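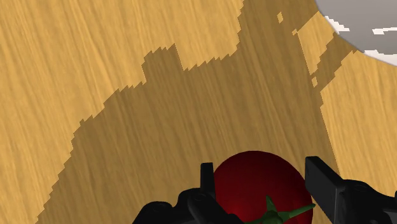
Rendu d'un plateau de table, texture bois clair. L'ombre sort en escalier.

Décembre, carnet de l'atelier, 16 h 40

Bon, je reprends le carnet là où Maëlys l'avait laissé, c'est-à-dire au milieu d'une phrase sur l'épisode 2 (merci Maëlys, on ne saura jamais ce que « Masska ne peut pas » faire). Je note tout en vrac, je trierai plus tard ou jamais.

Donc, Clitadum, épisode 2. J'ai relu le scénario ce matin avec le café et je bute toujours au même endroit : la scène du pensionnat. Masska se réveille au dortoir, la ville virtuelle a déjà été effacée, et elle est la seule à s'en souvenir. Très bien, j'adore ! Mais à la page suivante Jocelyn lui fait téléphoner à son frère, qui lui répond comme si de rien n'était et qui, deux répliques plus loin, parle de la tour nord. Comment il connaît la tour nord, s'il a tout oublié ? J'ai posé la question à Jocelyn, qui m'a dit « il l'a rêvée ». Mouais. Si on joue la carte du rêve, il faut le planter dès l'épisode d'avant, sinon les spectateurs vont nous tomber dessus et ils auront raison.

Proposition d'Eyvindur, que je trouve bien meilleure : le frère ne parle plus de la tour, il fredonne l'air du générateur. Masska l'entend au bout du fil, elle se fige, on coupe. Pas un mot. Ça nous fait gagner du temps d'animation et ça laisse la porte ouverte pour la suite. Jocelyn boude un peu mais il a dit qu'il essaierait une version ce soir.

Voix. Séance d'enregistrement avec Brittany hier après-midi, elle fait Masska et aussi la surveillante du dortoir (on n'a pas le budget pour une comédienne de plus, tant pis). La surveillante sonnait trop jeune, on lui a demandé de parler en mâchant un bout de pain et là, magique, on avait tout de suite quelqu'un d'autre. Garder la prise avec le soupir avant « au lit, mademoiselle ». La prise du couloir est à refaire, on entend le radiateur derrière, et je ne vois pas comment le nettoyer sans manger les s.

Pour moi-même : renommer les fichiers son AVANT de les envoyer à Notburga. La dernière fois elle a monté la scène de la cantine avec les essais micro et elle me l'a ressorti pendant une semaine.

Storyboard. On en est à environ 200 cases pour l'épisode, c'est beaucoup trop. Notburga veut couper la poursuite dans les escaliers, moi je préférerais couper l'explication du professeur Stundton, qui raconte tout ce qu'on vient de voir. Sérieusement, relisez-la à voix haute, il récapitule l'épisode précédent à une fille qui était là ! On peut garder sa dernière réplique (« vous n'avez jamais été inscrite ici »), qui suffit à elle seule à donner froid dans le dos. Les escaliers, en revanche, c'est le seul moment où on respire un peu, et Maëlys a déjà dessiné les poses clés, elles sont superbes, je me battrai pour.

Le méchant. On tourne en rond sur Marchand. Est-ce qu'il efface la ville par peur ou par calcul ? Jocelyn l'écrit froid, Eyvindur le dessine fatigué, avec les épaules qui tombent, et moi je le préfère largement fatigué. Un type qui n'a pas dormi et qui appuie sur la touche quand même, ça me fait plus d'effet qu'un énième ricanement devant des écrans. À décider avant que Brittany n'enregistre la scène où il lui parle dans l'interphone, parce que sa façon de répondre en dépend complètement.

Continuité, petites choses relevées en relisant :
la clé du dortoir est autour du cou au début et dans la poche ensuite, Maëlys corrige ;
il fait nuit par la fenêtre de la cantine alors qu'ils déjeunent ;
le frère l'appelle « Mass » une seule fois, soit on le fait partout, soit on l'enlève (je vote pour partout, c'est mignon).

18 h 10. Jocelyn vient de passer avec sa version du coup de fil. Le fredonnement marche bien, même lu à plat dans la cuisine avec la bouilloire qui sifflait ! Il a rajouté un silence après, long, presque gênant. On garde. Par contre il a glissé le mot « tour » trois pages plus loin, dans la bouche de la surveillante, en espérant sans doute que je ne verrais rien. J'ai entouré en rouge.

Reste à faire de mon côté : l'air du générateur, dont on n'a toujours que quatre notes sifflées par Eyvindur sur son téléphone. Demander à Notburga si elle a encore le petit clavier chez elle.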